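In defence of the soap dish

I have been told, more than once, that I have too many opinions about soap dishes. My friend Mared Mostyn says I could clear a room with them. Fine. But I think the humble dish has been badly treated these last few years, shoved off the basin by pump bottles, and I'd like to stick up for it.

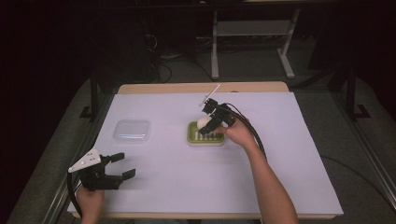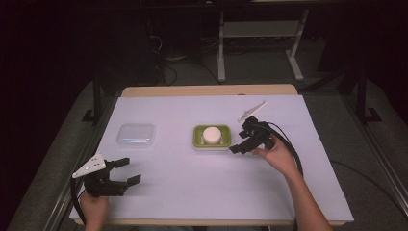
A green dish and a clear plastic container on a papered tabletop.

My gran kept hers on the kitchen windowsill and it was there for as long as I can remember (hers was pink, and chipped, and older than my mum). You washed your hands, you put the soap back, and that was the whole arrangement. Compare that with the 300 ml pump thing I bought in August, which clogged within 19 days and then squirted sideways up my sleeve. I ask you!

What I want from a dish is very simple. I want ridges or slats, so the bar isn't sitting in a puddle going to jelly. I want a rim so it doesn't shoot off into the sink. And I'd like a bit of colour, please. Bathrooms have all gone so grey and serious, and a cheerful green does me more good at seven in the morning than any amount of tasteful stone. Mine is a Skalau, it cost me £2 on the market, and I've dropped it more often than I care to say.

Now, Rigoberto Galindo at work is a lidded box man. He says a closed box keeps the dust off and travels well, and I'll give him the travelling. I have a clear one myself for weekends away. At home, though, shut a wet bar in a box and come back to it the next day – it's like shaking hands with a slug. Soap needs air. Leave the lid off, or better still use the box for hair grips and cotton wool, where being see-through is a real help.

People do say bars are messy, and yes, you have to rinse the dish. It takes me 60 seconds, usually while the bath is running. I've spent far longer than that poking a pin down the spout of a blocked pump, and I still had to drive out for another bottle afterwards.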